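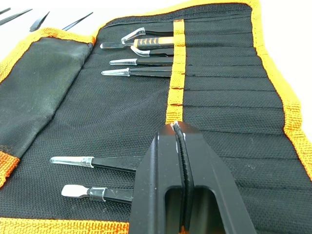
Section 6: Handling small tools

Workshop > Trollport arm > Set-up guide > Section 6
Reading time: 4 minutes

Trollport is the bench arm we built in the shared workshop at Temer. This section covers teaching it to work with tweezers kept in a fabric roll. Do the gripper calibration in Section 5 first. If you skipped it because the arm "looked straight", go back.

I was against using the roll. Fabric moves, elastic pulls back, and black tools on black cloth are about the worst thing you can show a cheap wrist camera. Hauke Mühlbauer argued that a rigid rack would only teach the arm to use a rigid rack. He may be right. I have yet to see the arm make his case for him.

6.1 Laying out the roll

1. Clear the white bench top and wipe it down.
2. Open the roll fully. Fold the flap back so it does not cover the tools you want to reach.
3. Leave the clear tip covers on the tweezers. Bare tips bend, and they go through cloth.
4. Check that each tool you plan to use is held by the orange elastic.
5. Tape the two far corners of the roll to the bench. The Ruppert notes say tape is not needed. Use tape.

Note: the flap creeps back over the slots if the roll has been stored tightly. Press it flat by hand before you start the arm.

6.2 Setting the approach

1. Start the controller and load the profile called "soft tools".
2. Set the approach speed to 7 per cent. The default is meant for blocks.
3. Turn the wrist until the fingers will close across the tool's body. On our build this is 90 degrees from the parked position, but check yours.
4. Bring the closed gripper to the edge of the roll and stop there. Save this point as "wait".
5. Open the fingers, move over the first tool and lower the arm in single steps.
6. Stop as soon as the cloth starts to dip. Raise the arm by one step and save the point as "pick".

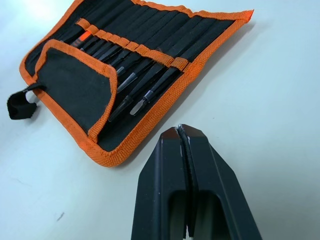
Photo: Henrik Sauerland / Temer workshop

Caution: the gripper has no sense of touch worth the name. The force reading on screen is worked out from motor current and can lag by up to 4 seconds. Watch the cloth and ignore the number. Keep one hand by the stop button and the other off the bench.

6.3 First lift

1. Close the fingers at the lowest force setting.
2. Slide the tool out along its own length. Do not lift straight up, or the elastic will bring the whole roll with it.
3. Hold the tool clear of the cloth, then return to "wait".
4. Open the fingers over a folded towel. Putting a tool back under the elastic is a separate job — see Section 8, and lower your hopes.

If the arm grips the strap as well as the tool, open the fingers and save "pick" again further from the stitching. Adding force makes it worse.

The Tostora vision add-on is supposed to find each tool by itself. In our set-up it kept choosing the orange binding, so we leave it switched off and save the points by hand.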